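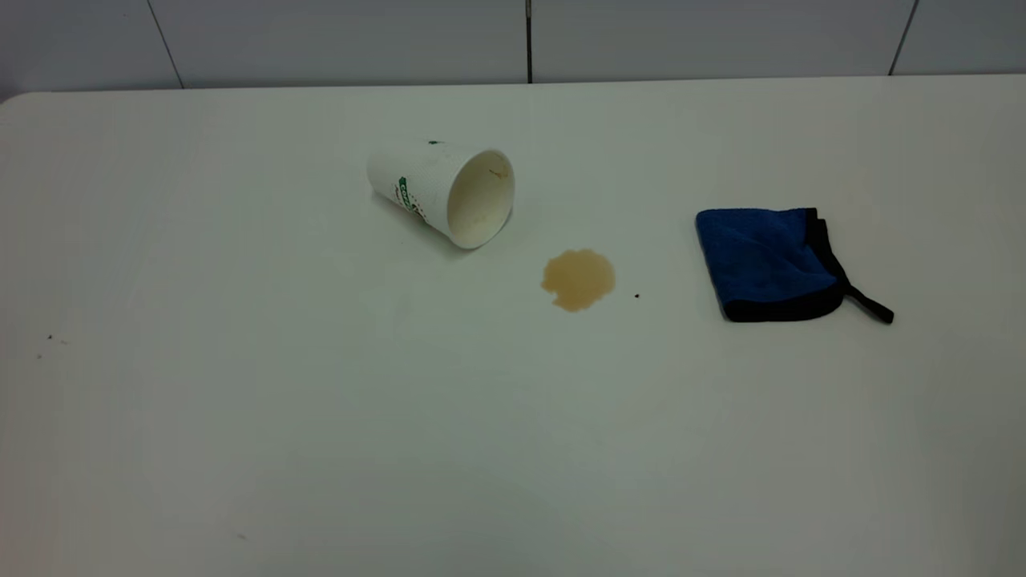
Corinne Ostrowski writes that her two senior cats went through a full bag of Hokivico Indoor Turkey in just under a month and that the older one has stopped leaving half her breakfast in the bowl. She wishes it came in a bigger bag.

Read all reviews | Write a review

Home / Cat / Dry Food / Indoor / Hokivico Indoor Turkey & Barley

Hokivico Indoor Turkey & Barley Dry Cat Food

Item no. 306
Availability: In stock at Skenmont, ships in two business days

Hokivico Indoor Turkey & Barley is a complete dry food for adult cats that live mostly or entirely indoors. Turkey meal is the first ingredient. The recipe has less fat than the regular Hokivico Adult formula and more fibre, which helps with hairballs. It contains no corn and no artificial colours or flavours.

The kibble is small and flat. Cats changing over from a larger kibble may swallow it without chewing for the first few days. If that happens, spread the meal out on a plate or use a slow feeder (see the Rerken slow feeding dish, item no. 202).

Ingredients
Turkey meal, barley, brown rice, chicken fat (preserved with mixed tocopherols), dried beet pulp, pea fibre, flaxseed, dried egg, natural flavour, salt, potassium chloride, taurine, choline chloride, dried chicory root, vitamins and minerals.

Feeding
Use a kitchen scale if you have one. For a healthy adult cat of average size, start with 44 grams a day, split into two meals, and adjust after two weeks. Cats that also get wet food need less. Fresh water should be out at all times.

Change over from the old food across seven to ten days, mixing in a little more of the new food each day. Kittens under twelve months and nursing cats should be on a growth formula instead. If your cat is on a veterinary diet, check with your vet before switching.

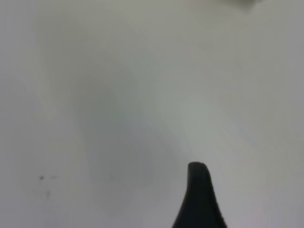 Black gripper finger over a pale surface

Storage
Keep the bag closed and in a cool, dry place. If you pour the food into a bin, save the panel with the lot code. Use within six weeks of opening. The best before date is printed on the back seam.

Shipping and returns
Orders go out by ground service across Canada. We don't ship to post office boxes. Unopened bags can be returned within 30 days with the receipt. If your cat won't eat it, bring back the opened bag with at least half the food left and we will give you store credit.

Loyalty points
This item earns points. Members who reach 1,000 points can trade them for one bag of any Hokivico dry food. Points can't be used on Schumacher litter or on sale items.

Please note: the recipe changed in June. Pea fibre replaced powdered cellulose. Bags with the old green label are the earlier recipe and are no longer sold here.

Page last updated October 29, 2020

Customers also bought
Hokivico Adult Chicken & Rice
Schumacher Unscented Clumping Litter
Rerken Slow Feeding Dish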